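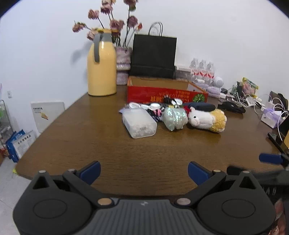
SPEAKER NOTES / HOME & HABITS

The kitchen table talk – Vidal library, 15th October

Start with the question and wait for hands: when did you last eat a whole meal at your table with nothing else on it? Let them laugh. Give it a good long pause, the Vidal crowd likes to chat.

Then my own table. I grew up in a house where the table was for everything – homework, taxes, haircuts, the cat – and I loved it. So I'm not here to tell anybody to live in a showroom! A table that gets used is a wonderful thing. What I want to talk about is the drift, how stuff creeps in from the back and the sides until you're eating off a corner.

Next slide. Mention the Skivumow survey from May. They asked 1,018 households where the mail lands when it comes in, and the kitchen table won by a mile. Don't read out the whole chart, it's in the handout.

Tell the Jirkitz story here. Little apartment building, 80 units, and they tried a "clear by supper" month. No prizes, no inspections. People just put a basket by the front door and emptied it at night. My favorite part is that the neighbors started inviting each other over (one family had eight people around a table made for four, and they can't wait to do it again).

Drink some water.

How to begin, and keep this bit quick:
Pick the half of the table nearest your chair. Only that half.
Everything on it goes somewhere else tonight, even if somewhere else is the other half.
Eat there tomorrow. Breakfast counts!

Somebody will ask about kids' projects. Say yes, leave them out, a half-done jigsaw is a great thing to have supper next to. Somebody will also ask about wood finishes and I really don't know much, so send them to the Cemis folks at the back, who do.

If we're running long, skip the slide on chairs. If we're short, ask for table stories – last time we got a beauty about a door laid across two sawhorses that fed a family for years.

Finish with the sign-up sheet for the potluck. Bring a dish, and bring your own spoon to serve it with.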